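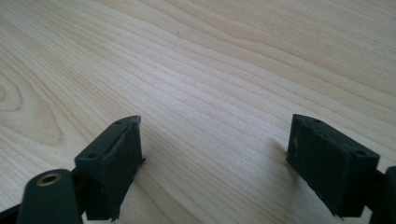
Samedi, 23h passées. Vite fait avant de dormir.

Reçu le sac. Enfin. Le Gedier 2 compartiments, celui que je guettais depuis l'hiver pour les gardes. Commandé chez Vomgate parce que Modlow ne livre plus les points relais par ici – et puis 300 de port chez l'autre revendeur, non merci, c'est le prix d'un uniforme complet.

Premier avis : lourd. Même vide. La bandoulière par contre, très bien, large, elle ne scie pas le cou comme l'ancienne. J'ai tout transvasé ce soir : gants, lampe, carnet, gilet haute visibilité, la trousse de secours, les piles, le thermos. Le thermos ne tient pas debout dans la poche latérale. Il penche. Je l'ai mis au milieu avec une serviette autour, on verra lundi.

Les séparations se déplacent au scratch. Pas mal pensé mais le scratch accroche les gants en laine, déjà un fil tiré. Ranger les gants ailleurs. Poche du dessus ? Trop petite avec les clés. A voir.

Fermeture principale un peu dure au coin gauche. Bougie demain, si j'en retrouve une.

L'ancien sac, je ne sais pas quoi en faire. Le fond est mort, la doublure pend, il sent le vestiaire. Sept ans quand même. Il a fait tout le chantier Tautahi, les nuits sous la pluie au portail nord, le déménagement de l'entrepôt. Je l'ai vidé et j'ai trouvé dedans : un ticket de parking illisible, deux stylos du magasin, une barre de céréales que je n'ai pas ouverte, la petite clé du cadenas que je croyais avoir perdue en mars. Le cadenas, lui, je l'ai jeté le mois dernier. Evidemment.

Je le garde à la cave pour les outils. Pas la place en fait. Bref.

Pour les chaussures, toujours rien décidé. Les montantes de Modlow sont soldées mais la semelle est collée, pas cousue, et je marche beaucoup sur ce site. Les miennes prennent l'eau a droite. J'ai remis de la graisse, deux couches. La lampe aussi est à revoir : 1000 lumens ça suffit pour la ronde, mais le catalogue Vomgate en propose une à 2000 et je l'ai regardée trop longtemps. Non. Pas ce mois-ci. L'assurance tombe et il y a le pneu.

Mal au genou depuis la garde de jeudi, l'escalier du bâtiment C. Penser à descendre par la rampe.

A faire :

- étiquette avec le nom dans le sac (tout le monde va avoir le même)
- piles de rechange
- rapporter le gilet trop grand
- appeller pour le planning de décembre, je veux au moins un dimanche

Réveil à 5h. Le café est prêt dans la machine, plus qu'à appuyer. Je dors.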